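Stop Folding Everything

January 29, 2021

Quick one today, I have a deadline and a sink full of dishes. But this has been bugging me since the weekend.

We fold too much. All of us. My mother ironed pillowcases. I used to fold dish towels in thirds because hers were in thirds, and I have a drawer of them that looks like a hotel and gets wrecked by lunchtime. Why? Who is coming to look at the drawer?

I wrote something like this two years ago, back when the Plindulmont Weekly still ran the home page, and got more mail for it than for anything on schools or the bridge. Mostly angry. Ajith Venkataraman wrote in to say a folded shirt is a form of self respect. Fine. Fold the shirt. I fold shirts too, the ones with collars. I'm talking about the rest of it. Underwear. Gym shorts. Pajamas. Fitted sheets, god help us.

So I kept track last month. 73 minutes in one week just on folding, not washing, not hanging, not hunting for the other sock. Multiply it out if you like, I did and then wished I hadnt. That's a couple of seasons of a good show. A whole lot of walks.

People say wrinkles. Ok. Some cloth wrinkles. Linen, sure, cotton shirts, sure. Sweatpants don't. Fleece doesn't. Black t-shirts you wear under a sweater in winter, who on earth is inspecting them.

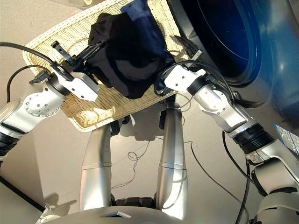
What I do now

One basket per person. Clean stuff goes in, basket goes in the bedroom, you dress out of it. Dark things together so you can find a sock in bad light. Collared shirts get hung straight off the line. Towels get rolled, badly, takes two seconds each. Sheets go right back on the bed they came off, so theres nothing to store.

My kids took to it in a day. My husband took a bit longer, he was raised by folders.

The thing I didn't expect was how much less we own now. When it's all in one basket you see what you reach for and what just sinks to the bottom. I gave away a bag of sweaters from ours. Sreekumar Krishnan two doors down did the same and says he got a whole closet shelf back, which he has filled with board games, so make of that what you will.

And the guilt. I'd like to talk about the guilt but I have eleven minutes. Short version: a pile of unfolded laundry on a chair used to follow me around all evening. I'd sit down with a book and feel it behind me. Half the women I know say the same, and a few of the men. We were taught that a neat stack means a house is under control. My house is not under control. The stack was never going to help.

If folding calms you down, keep folding. Some people like it with the radio on, I get that. Just don't do it for the drawer.

Letters to the usual address. Be nice.

Recent columns
The Case for Soup Twice a Week
Your Porch Light Is Too Bright
Why I Quit the Group Chat
Parking on Storkau Street, Again
Let Kids Be Bored in February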